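Community > Work & Shops > Automation
Last updated: February

Did automation change your job for the better?

Vinlow Cabinet Girl
Our shop makes kitchen cabinets and we're getting an arm to do door testing, the open and shut stuff I do by hand now. We start in simulation, which I love already! My part is picking the door and the handle, then watching the gripper go for it.
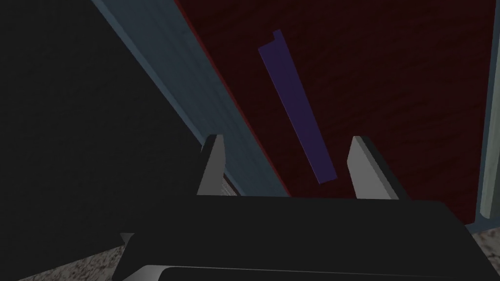
I've got 2 weeks before my job officially changes and I'm excited, but my coworkers are nervous. What happened to the people at your place?

Mostafa Amrani
Same kind of work here and I'd never go back. I used to pull doors all Saturday, 100 per shift, and my wrist was shot. Now I set up the runs, read the logs and argue with the engineers about handles (my favorite part!). They know motors, but they've never hung a door. Ask for training hours in writing, and get your most nervous coworker in front of the simulator first. Let them try a handle with an odd shape and say what they'd do differently. Ours was hooked by lunch.
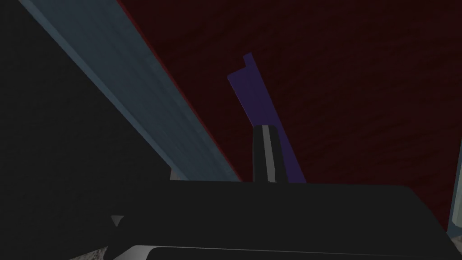 Kermani disagrees a little: the work got easier on the body, but the first month was slower for everyone and the manager should plan for that.

tallpaul73
depends on the boss

Comments

Ulteck fan: Training hours in writing, yes!! We forgot and had to learn on our breaks.

shopmouse: Did anybody's pay go up?

Mostafa Amrani: Mine did, a bit, once the new job title came through.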